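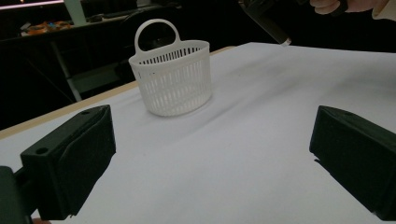 Monday, January 5, 2026. Back to the sewing after the holidays, and what a pleasure it was to sit down to it again with the heating on and the whole afternoon ahead of me! I had promised myself I would finish the patchwork before spring, and then December got hold of me as it always does, and the pieces have been sitting in a bag behind the door ever since. So I made a start by sorting. The little white basket with the slotted sides and the loop handle has become the home for the blues, at least until I find something bigger, and the greens have gone into a shoebox. I laid the blues out afterwards and there are 422 of them, which made me feel very rich and then rather tired, as the pattern wants 446 and I have no more of that lovely washed-out stripe from the old Ollberg curtains.

I did wonder about ordering some from Queiroz, but the postage is dreadful and I still have that parcel from July I never got to the bottom of. Perhaps a plain grey would do for the corners -- my mother would have said so, and she was nearly always right about corners.

Managed 17 seams before tea. The machine behaved itself, apart from a bit of grumbling over the thick bits, and I only had to unpick one (a sleeve of a shirt that frayed if you so much as looked at it). Soup for supper, the leek one, with the end of the Christmas cheese grated over.

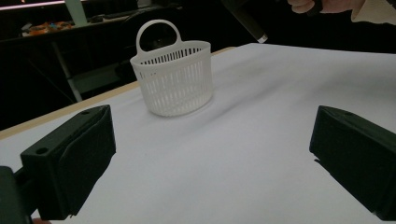
The basket for the blues, handle up.

It rained all evening and I stayed in with the radio on and pressed the seams, which I find I enjoy more and more. Tomorrow I must ring about the boiler and take the library books back, and if it is dry I might walk round by the canal and look in the remnant bin on the way home.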